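# About Plero

Plero builds and maintains a bench evaluation kit for two-armed robots with five-fingered hands. The kit is called Indska. It consists of a task set, an object set, a glove set, a logging package and a written protocol. We sell it, lease it, and run it for customers who would prefer to have the numbers without hosting the work themselves.

The company was started by Eglė Rätsep and Kvido Skála, who had worked together on hand control and were tired of comparing results taken on different tables with different objects. Eglė is responsible for the protocol and the task set. Kvido is responsible for hardware integration and for the logging package. Both still run benches.

## What the kit covers

Indska is limited to tabletop handling of small items. The standard task is a transfer: pick an item up from the work surface, place it in a container, release it, and return to a rest pose. Each item in the set has a soft or irregular outline, or a surface that gives poor contact for a fingertip. Bread shapes and a bowl make up the food-service group. Other groups cover stationery, packaging and textiles.
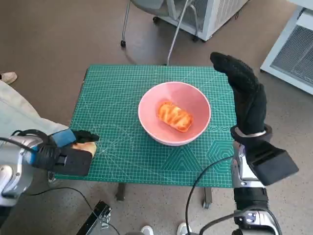

*Food-service group, transfer task: one bread shape in the bowl.*

We do not test locomotion, navigation or lifting. Customers who need those are referred elsewhere.

## The work surface

All tasks are run on a green cutting mat with a printed grid. The grid is the reference for item placement, and start positions in the protocol are given in grid squares from the near left corner. A mat is cheap, lies flat, and can be replaced by the customer from any craft store, provided the grid pitch matches the one in the manual. Mats with a different pitch require the conversion table in Appendix C.

The table itself is not specified beyond height and footprint. We have run the kit on fixed benches, folding tables and small wheeled tables. The protocol does require that the table be checked for movement at the start of a session -- a shift of one grid square is enough to invalidate a run.

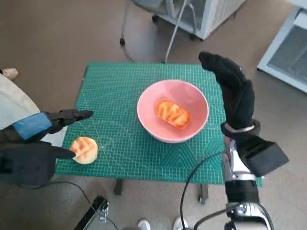 Start positions are set by hand by an operator standing at the table. Placement by fixture was tried in the first version and dropped. Fixtures gave repeatable starts, but they also gave the controller a repeatable answer, and scores fell sharply when the fixture was removed. The current version calls for placement within a marked region, with the orientation of the item left to the operator and recorded.

## Gloves

Hands are tested gloved unless the customer requests otherwise. The glove set contains two types, a smooth knit and a textured grip knit, both black. Gloves are logged by serial tag and discarded after 300 runs. Customers may submit their own gloves, in which case results are reported in a separate column and are not compared with the standard set.

## Scoring

A full evaluation is 800 runs, divided evenly among the item groups under test. Each run is scored on completion, time, number of contact attempts, and disturbance to items other than the target. Disturbance is the measure customers ask about most. It is also where two-armed systems tend to lose points, since the idle arm still occupies space over the mat.

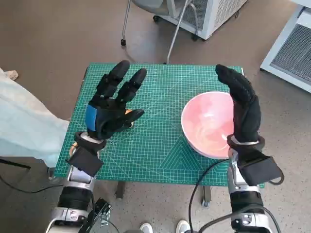

Arm roles are fixed before a block begins. One arm is designated active and the other is designated support, and the roles are swapped for the second half of the block. Support poses are not prescribed, because they differ by manufacturer and by cable layout. A hand held upright against the side of the bowl, fingers together, is an acceptable pose provided that the bowl remains in its start region. The pose must be declared in advance. A support hand that moves the bowl out of region ends the run, and the run is scored as a disturbance.

## Services

**Kit purchase.** Objects, gloves, mats, logging package and manual. Includes 2 days of setup on site.

**Kit lease.** Same contents, minimum term three months. Worn items are replaced by us.

**Hosted evaluation.** The customer ships the arms and hands, or a complete robot, to our workshop in Gilchrist. Integration normally takes one week. The report contains raw logs, scores by group, and a list of every excluded run with the reason for exclusion.

**Iltetti.** A software add-on that reads the logs and sorts failed runs by type of failure. It was trained on 1,376 labeled runs from our own benches. It does not replace review by a person, and the license says so.

## Scheduling

Hosted slots are assigned in order of signed agreement. The workshop is closed to new arrivals in July for recalibration and stock replacement. Requests should state the hand model, the number of actuated joints, the control interface, and whether an operator will travel with the equipment.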